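Furnival kitchen days now open for booking

Bookings opened on Monday, March 31, 2025 for the Furnival kitchen service, run by Notuvwood from its unit in Gerodbridge. Members have been asking for somewhere to try household tasks on a two-armed robot without buying the robot or building a kitchen for it, so we took a day there in March to see what you get for the money.

The service is sold by the day at £600. That buys the kitchen, the robot, an operator and the recordings, which are handed over on a drive before you leave. A day includes up to 200 recorded attempts at tasks of your choosing. Extra attempts can be bought if there is time left, but we didn't get near the limit and I doubt most groups would on a first visit. VAT is on top, and lunch isn't included.

You send a task list beforehand. Ours was short: load the lower rack of the dishwasher, pick up a container and move it at the counter, and work around the sink. Najwa Saab, who looks after bookings and also runs most of the sessions, rang to go through it and cut one item, a jar with a screw lid, which she said would eat the whole afternoon. We took her advice.

The robot can be driven by a person or left to run from a trained model. On a first day it will nearly always be driven. Two of our group had a go and both needed most of an hour before they could place a flat item where they wanted it. The paid operator was much quicker, and if you want good recordings you should let the operator do it.

The dishwasher is the harder station. An arm has to come in low over the rack without touching the tines, and the grip has to be set before it goes in, as there is little room to correct afterwards. The counter is more forgiving. Items can be put back in the same spot between attempts, and one person can do the resetting while another keeps the log.

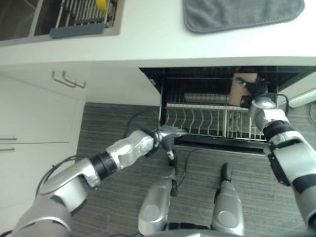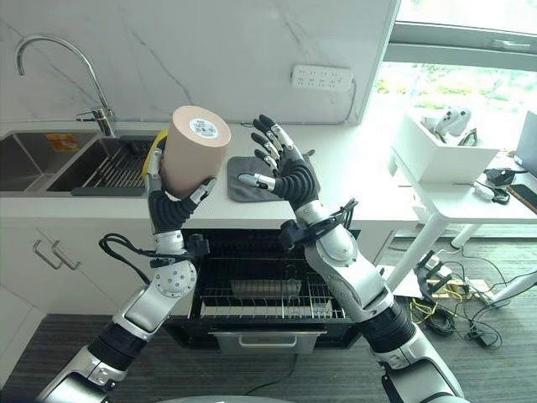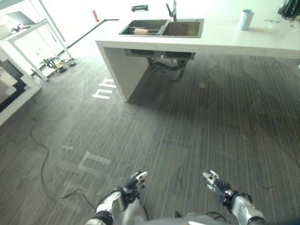 From the robot's viewpoint: at the dishwasher rack (first), holding a tan container by the sink (second), and with both hands out in front of the kitchen island (third).

Control is through Fuderon, Notuvwood's own software. It keeps the head view and the joint readings together in a single recording and lets you mark an attempt as good, bad or unsure as soon as it ends. The marking is worth doing properly on the day. We left a batch of ours as unsure and then spent an evening going back through them. The files opened on our own machines with no special reader, though the folder names are long and not very helpful.

The manual runs to 52 pages. It is clear on safety and on stopping the robot, and thin on how to lay out a task. There is a page on lighting that we should have read first. The kitchen gets strong daylight, and if your model is fussy about that, ask for the blinds down or book a morning.

What we liked: the fittings are ordinary ones of the sort people have at home, and the staff reset the kitchen without being asked. The operator talked us through each grip and was happy to repeat an attempt from a different side. Time spent on short breaks isn't counted against you.

What we liked less: the hands take a while to check at the start of the day and the clock is already running when this is done. We began recording about 52 minutes after we arrived. The cables at the wrists also need watching on low reaches, and the operator paused a few times to move one clear. Najwa says the check will be done before customers come in from now on.

Is it worth £600? For a group with a model to train and a clear list, yes, and it is a good deal cheaper than setting up a kitchen of your own. For a group that only wants to see a robot in a kitchen, I would wait for one of the open afternoons, which are free and usually fall near the end of the month.

Up to 2 people can drive in a day and the rest of your party can watch from the desk. Bring flat shoes and your own crockery if you want to use particular pieces. Anything very heavy or made of thin glass will be turned down. Bookings go through Najwa Saab at the Notuvwood office, and she would like your task list at least a week before you come.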